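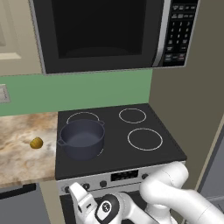
Salcedo Housing Retrofit: Progress Report to the Funder

Prepared by: Paula Costache
Reporting date: 13/08/2023

1. Work completed

The kitchen ventilation and wiring package covers 144 apartments in the Salcedo blocks. Work is complete and signed off in 57 of them. Duct runs in the remaining units have been surveyed, and the survey sheets are filed with Ukbridge.

Airflow testing began in June. Units that missed the design rate were traced to crushed flexible duct behind the upper cabinets. Rigid duct is now specified throughout, and the affected runs have been replaced and retested.

2. Electrical

Each over-the-range microwave is to be fed from a dedicated circuit. Abilio Barrios reviewed the panel schedules and found two risers without spare capacity. A revised load calculation has been submitted. No kitchens on those risers will be started until it is approved.

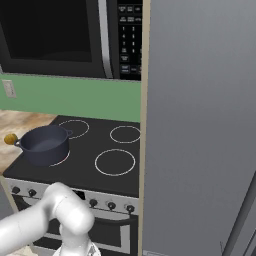
Page 2

3. Procurement

Restiner delivered 600 feet of rigid duct against the second purchase order. Backdraft dampers are still outstanding. Larasati Tuhumury has asked for a firm ship date and is pricing an alternate supplier.

4. Budget

Spending is within the approved amount for labor. Materials are over the line item due to the change in duct type. We request approval to move funds from the contingency line; the transfer form is attached as Appendix B.

5. Next period

Resume installation in the north block. Complete damper replacement where temporary units were fitted. Macarena Paredes will issue the revised access schedule to residents before crews return.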